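3.2 Recruitment and follow-up of outreach patients

Patients were recruited from the Lumanlan outreach program, which runs from the district rehabilitation clinic at Clallwood and covers villages up to 40 km away. A person was eligible if he or she had been seen at least once by an outreach worker, had been advised to do exercises at home, and had a family member willing to help. We approached 100 patients and 44 agreed to take part. Most of those who declined said that they were moving for seasonal work or could not spare a relative for the visits.

Each household was visited by a team of 2 outreach workers. The first visit covered the patient's history, the layout of the home, and the daily tasks that the patient most wanted to manage without help. Dressing and carrying water came up most often. Later visits followed the clinic's usual schedule and were not changed for the study. Notes were written by hand in the local language and translated by M. Mangubat, who also checked a share of the translations against the original speakers.

The February visits were shortened because the road to the eastern villages was closed. Families there were reached by telephone instead, and their answers are marked separately in the tables. We kept these households in the analysis - leaving them out would have removed most of the patients who live farthest from the clinic.

Grip and reach tasks were chosen with the clinic's therapists. They asked for items that families already have at home, so that practice could continue between visits at no cost.

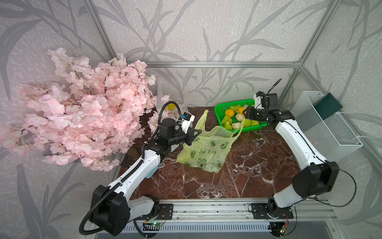

Figure 3. Workspace with two robot arms and a light green plastic bag.

Caregivers were interviewed apart from the patients where the home allowed it. The questions dealt with time spent on care, lost income, and whether the advice given by the outreach worker had been clear. Several caregivers said that they had stopped the exercises when pain increased and had not known whom to ask. These answers were passed on to the clinic with the family's consent, and the coding of the interviews is described in Section 3.3.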